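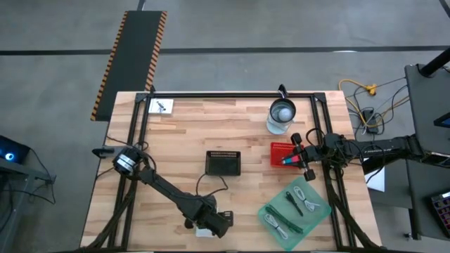 El planificador tenía razón y yo no. Lo escribo al principio para que quien haya venido solo a leer eso pueda marcharse contento (hola, Dinesh).

Llevaba semanas quejándome de que Plarnar, nuestro planificador de movimiento para dos brazos, daba rodeos absurdos. Le pedías que llevara la pinza derecha desde la cesta roja hasta la bandeja negra del centro, un trayecto que cualquier criatura de tres años resolvería en línea recta, y el brazo se alzaba, se retorcía, parecía acordarse de algo y bajaba por el otro lado. Funcionar, funcionaba. Pero daba vergüenza enseñarlo.

Mi teoría era que la función de coste estaba mal. Siempre creo que la función de coste está mal; es la parte que escribió otro. En este caso la escribió Ratih Govindasamy, que tuvo la paciencia de escucharme durante una comida entera mientras yo le explicaba, con servilletas, por qué su término de suavidad penalizaba lo que no debía. Me dijo que mirara primero el mapa de colisiones. Le dije que ya lo había mirado. No lo había mirado.

Así que pasé unos días reescribiendo el término de suavidad. Quedó precioso. El brazo siguió dando el mismo rodeo, solo que con más elegancia en los codos.

Entonces sí, abrí el mapa de colisiones. Para quien no trabaje con esto: antes de mover nada, el planificador consulta una representación del mundo hecha de cajas, cilindros y una nube de puntos convertida en cubitos. Lo que no está en esa representación no existe, y lo que está existe aunque no exista. En medio de la mesa, justo entre la cesta y la bandeja, había una columna de cubitos de casi 400 milímetros de alto. Una torre. Un obelisco. El brazo llevaba semanas esquivando con toda corrección un monumento que solo veía él.

La columna salía del tarro de cristal.

El vidrio y las cámaras de profundidad se llevan mal desde siempre, eso lo sabe cualquiera que haya intentado coger un vaso con un robot. Lo habitual es que el objeto transparente desaparezca y la cámara te devuelva lo que hay detrás. El nuestro tenía un talento distinto: con la tapa negra y la bola blanca dentro, unos píxeles caían en la tapa, otros en la bola, otros se perdían y unos cuantos aparecían flotando por encima y hacia delante, donde no hay nada. El filtro de ruido debería haberlos tirado. El filtro de ruido lo escribí yo.

Aquí conviene detenerse en el filtro. En abril, cuando migramos la percepción a Skustus, decidí que un cubito se daba por ocupado si recibía 5 lecturas, y que para darlo por libre hacían falta 200 rayos que lo atravesaran sin chocar. Me pareció prudente. Mejor un obstáculo de más que uno de menos, escribí en el comentario del código, muy satisfecho. Lo que no pensé es que detrás del tarro, visto desde la cámara de la cabeza, casi ningún rayo vuelve limpio. Así que los puntos fantasma entraban con facilidad y no salían nunca. Cada vez que alguien movía el tarro un poco, el obelisco ganaba un vecino. Al final aquello era un barrio.

Man-sik Ko, que se encarga del control y disfruta de estas cosas más de lo que debería, me pidió una captura para ponerla de fondo de pantalla.

El arreglo tiene varias partes y ninguna es brillante.

Lo primero fue que los cubitos caduquen. Si una celda no recibe lecturas nuevas durante un tiempo, pierde confianza hasta volver a «desconocida», aunque ningún rayo la haya despejado. Con esto desapareció el barrio y quedó solo el obelisco original, que se alimentaba de lecturas frescas.

Lo segundo, tratar los objetos transparentes como objetos y dejar de fiarse de su profundidad. Zulkifli Sitompul tenía medio hecho un segmentador que funciona solo con color. Ahora, donde el segmentador dice «vidrio», tiramos la profundidad y ponemos un cilindro con algo de margen. Es un apaño de manual y va estupendamente. También mete en el saco, a veces, la bandeja verde translúcida, que deja la luz a medias y tiene los cables enrollados dentro; de momento se convierte en un cilindro muy gordo y muy tonto. Está apuntado.

Lo tercero fue dibujar el mapa de colisiones en la misma ventana que la trayectoria, siempre, sin casilla para desactivarlo. Antes había que abrir otra herramienta, elegir el canal y esperar. Como es natural, no lo hacía ninguno de nosotros, y yo menos que ninguno. Esta parte me llevó una tarde y es la que más tiempo nos habría ahorrado.

Con los tres cambios el brazo va de la cesta a la bandeja por donde iría una persona. Bueno, una persona con el hombro atornillado a un poste. Todavía levanta demasiado la muñeca al salir, porque el modelo de la cesta es una caja maciza y el planificador cree que la rejilla llega más arriba de lo que llega. Hafiz Simanjuntak quiere sustituirla por una malla de verdad. Yo quiero bajar la caja y no contárselo. Ya veremos quién llega antes al repositorio.

Queda un fleco más serio, que es la coordinación entre brazos. Plarnar planifica primero uno y luego trata al otro como un obstáculo que se mueve, y según cuál vaya primero salen planes muy distintos. Cuando el izquierdo tiene la prioridad, el derecho se queda a veces esperando sobre la cesta con la pinza vertical, como un camarero al que no hacen caso. He probado a planificar los dos a la vez y el resultado es mejor, pero el tiempo de cálculo se dispara y no he encontrado todavía un muestreo que lo arregle. Si alguien ha peleado con esto en una celda estrecha, con un marco alrededor que también cuenta como obstáculo, me interesa saber qué hizo. En particular, si partió el problema en el tiempo o en el espacio.

También he tenido que deshacer mi término de suavidad. Resultó que, sin obelisco, los codos elegantes hacían que el brazo frenara a mitad de camino para lucirlos. He vuelto a la versión de Ratih, línea por línea. En el mensaje del commit puse «restaurar comportamiento anterior», y ella añadió un comentario en la revisión con una sola palabra: «servilletas».

Los cambios del filtro están ya en la rama principal de Skustus. El segmentador sigue en la de Zulkifli hasta que aprenda a distinguir un tarro de una bandeja.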